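Leave the Cloth on the Table

My mother ironed tablecloths on Sunday evenings. She did it in the kitchen with the radio on, and when she was finished she hung them over a broom handle that rested across two chair backs. By the following Saturday they had been folded, put in a drawer, taken out, and spread on the table, and they had the same four creases in them they always had. The ironing was gone before the soup came out. I watched this for most of my childhood and never thought to ask about it.

I have been thinking about it lately because I moved in June, and moving makes you handle every piece of cloth you own. I own a lot more than I would have guessed. There were sheets from three sizes of bed, two of which I no longer have. There were dust covers, curtain linings, a plastic cover for a picnic table that went to my brother years ago, and a box marked "table" in my own handwriting that I had not opened since the move before. I spread each thing out on the dining table, decided about it, and folded it again. It took most of a week of evenings.

My opinion after that week is a simple one. We fold too much. A good share of the folding done in an ordinary house is done for the look of the closet, and the closet door is shut.

I should say what I mean by folding, as people get heated about it. I don't mean shirts you will wear to work. I don't mean a good linen cloth that came down from someone and gets used at holidays. I mean the covers and liners and everyday sheets, the thin stuff that goes over other stuff. It comes off, it gets shaken, it gets folded in half, then in half again, then somebody is unhappy with the corner and starts over. A fitted sheet is the worst of these. I have been shown how to fold one by at least four people, and each of them was sure, and each had a different method.

Benedikt Eder, who lived downstairs from me in the old building, takes the other side. He worked for years in hotel laundry and he folds everything, including the bags. His argument is that a folded thing can be found. If the sheets are in a stack you can count them with your thumb, and you can pull the third one without disturbing the rest. He told me this while refolding a sheet I had already folded. I don't think he knew he was doing it.

He has a point about the stack. In a hotel there are 2000 sheets and they are all the same two sizes, and a person on the morning shift has to take what is needed and go. If I had 2000 sheets I would fold them too. I have nine. I know where they are. They are on the shelf above the towels, and if I reach up with my eyes closed I will get a sheet.

The closet companies have made this worse. After I ordered a shelf from Enditz I started getting their catalog, and every closet in it holds the same stack of white squares with the folds facing out. They sell a board for getting the squares even. Dodora sells a set of dividers that stand up between the piles so the piles don't lean. I bought the dividers. They are fine dividers. What I noticed after a month was that I was spending time keeping the piles fit for the dividers, and the dividers had been bought to save me time with the piles. I gave them to my neighbor, who uses them for records.

There is also the matter of what folding does to the material. A hard crease in the same place every time is a weak place. Anyone who has kept a plastic table cover for a few summers knows where it will split, and it will be along the fold, usually the center one. Cotton lasts longer, but I had an old tablecloth that went the same way, thin enough along the middle line to see a hand through, and good everywhere else. It had been folded along that line every week for as long as I'd known it. If it had been stuffed in a bag I think I would still be using it.

Some people roll. I tried rolling for the table covers, around a cardboard tube I got from a fabric store called Zwahlen, where the woman at the cutting counter lets you have the empties if you ask before noon. Rolling is good for anything that has to lie flat later. It is slow, and the tube has to go somewhere. Mine stands behind the bedroom door and falls over when the door is opened fast. I still do it for the one cloth I care about. I would not do it for the rest.

For the rest I have gone over to what my friend Sowmya Annamalai calls the basket method, though method is a generous word. She has two children and a job with early hours, and the clean covers and sheets in her house go into a deep basket at the end of the hall. That is all. When a bed needs a sheet, a sheet comes out of the basket. It is wrinkled when it goes on, and after one night with a person sleeping on it, it is wrinkled in other places. I stayed in her spare room for two nights during the move and slept very well.

I asked her if it bothered her when guests saw the basket. She said she had been bothered for the first year and then she stopped. She also said her mother-in-law folds the whole basket every time she visits, and that everyone lets her, and it makes for a quiet afternoon. I think that is the right way to handle it. Folding is pleasant work for people who find it pleasant. It gives the hands something to do while you talk. I have nothing against it as a pastime. My complaint is with the idea that it has to be done, every time, by whoever is tired and standing nearest to the dryer.

There are real objections and I'll go through the ones I hear most.

The first is space. A basket of loose sheets takes more room than a stack, and in a small apartment that counts. I agree. If you have one narrow shelf, fold. I had one narrow shelf for six years and I folded. But a lot of people folding into squares have room to spare, and the top half of the closet is air.

The second is dust. Folding does not keep dust off. A door keeps dust off, or a lid.

The third is that it teaches children to be careful with things. I was taught to fold as a child, and I was careless with nearly everything until I was thirty. My brother never folded a thing and has kept the same bicycle running since high school. I don't believe there is a link either way.

The fourth is the hardest to answer, and it is that a wrinkled cloth on a table looks like you didn't try. I feel this one. When I have people to dinner I still put the cloth on an hour early and pull it straight at the corners with damp hands, which takes out most of what anyone would notice. My grandmother would have noticed the remainder. By the time the plates are on and the bread is cut, the cloth has been leaned on and tugged and somebody's elbow has moved it over by a few inches. It is a cloth. It lies how it lies.

I did an honest count during that week of evenings, with a kitchen timer, of how long it took me to fold what I had decided to keep. It came to 100 minutes. Some of that was slow work because I was doing it the way Benedikt showed me. Then the whole lot went into a moving bag, the bag went into a van with a lamp on top of it, and when I opened it at the other end there was not one square left in there. I had lost the time and had the wrinkles anyway.

What I keep now is this. The good cloth is on its tube. Two sets of sheets are folded, badly, for the spare bed, so that a guest can see which is which. Everything else is in a canvas bin that came from Wurnuvier with a wobbly handle on one side. The thin covers go on top because I use them most. When I need one I take it to the table, shake it out once, and let it land. Then I smooth the part I need to work on and leave the rest of it alone. 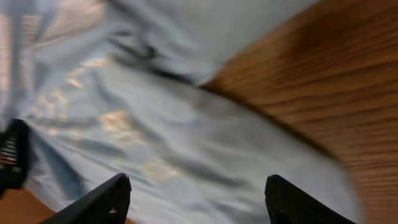 My mother has seen the bin. She looked into it for a while and asked whether I owned an iron, and I said I did, and she asked where it was. I had to think about that. It was in the box marked "table," under the picnic cover, and she has since borrowed it.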